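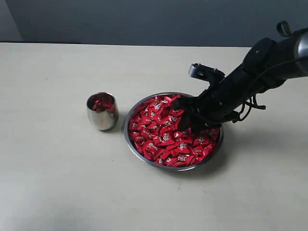

4. Setting up the polling room

The presiding officer takes charge of the room at 6 a.m. and signs the opening sheet before any furniture is moved. Each polling place in the Kondville ward uses the same layout: issuing desk nearest the door, booths along the far wall, ballot box in full sight of the desk. Party literature, rosettes and branded gifts are not allowed past the door. Plain refreshments for staff, such as a steel bowl of red wrapped sweets, may stay on a table, provided they carry no candidate's name and are not handed to voters.

4.1 Open the sealed packet and check the seal number against the opening sheet. Write both numbers in full.

4.2 Lay out the register. The Kondville register holds 3511 names and is split between two desks at the letter M.

4.3 Place the booths at least 12 feet from the issuing desk. Put one pencil in each booth and keep 20 spare at the desk.

4.4 Show the empty ballot box to any polling agents present, then close and seal it.

CAUTION: Once sealed, the box must not be opened in the polling room for any purpose. If a seal breaks, fit a second seal beside the first and ring the Grudbridge office.
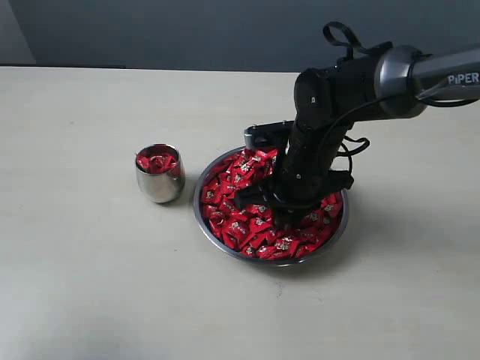
4.5 Admit polling agents. Each party may have one agent in the room at a time. Check the appointment letter against the list on form 13.

4.6 Open the doors at 7 a.m. Record the time on the opening sheet.

Note: Gatora and Nazari share a hall. Their registers, boxes and papers are kept on separate sides, and a voter who joins the wrong queue is sent across before a paper is issued.

Note: An agent may ask to see the opening sheet but may not copy the seal numbers on to party paper. Complaints go to the presiding officer in writing.

4.7 File the opening sheet in envelope B. Do not put it in the ballot box.

Ezequiel Aranda and Lina Moussa
November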